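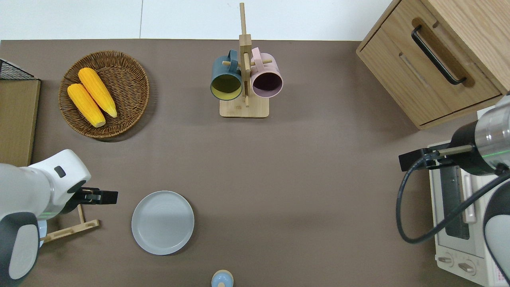
Sabbagh wants to know whether we're still leading the arm around by hand or whether everything goes through the remote now, as the two sets don't mix well in training.

Fair question! Answer for the log, Oct 2, 2021: both, but in separate folders from now on. Hand-led demos go under Pranonora, remote ones under Deltiveck, and please don't rename anything halfway through a session (I did that in August and lost an evening to it).

I did 22 by hand before lunch. My wrists get tired and then I rush the approach – you can see it in the speed plots, a nasty little hump right before the fingers close. Remote is slower but so much smoother. 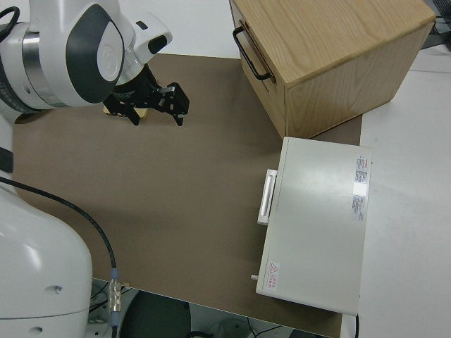 2 min read

Drawer notes. The bar handle is the fussy bit. If I come in square to the front it's easy, but with the cabinet turned I keep overcorrecting the wrist, and the policy will happily learn my wobble. Going to try pausing for a beat above the handle and then committing. Also want the gripper opening logged as a number, please, so we can stop arguing over open vs. closed.
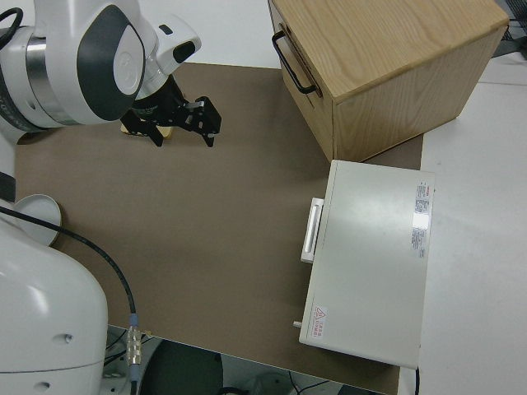 Next session

Get to 300 remote demos before touching the learning rate again. Hold back 30 for checking. Ask Drorkeck if the pedal can mark a bad take without stopping the recording – reaching for the keyboard makes me jerk the arm every time.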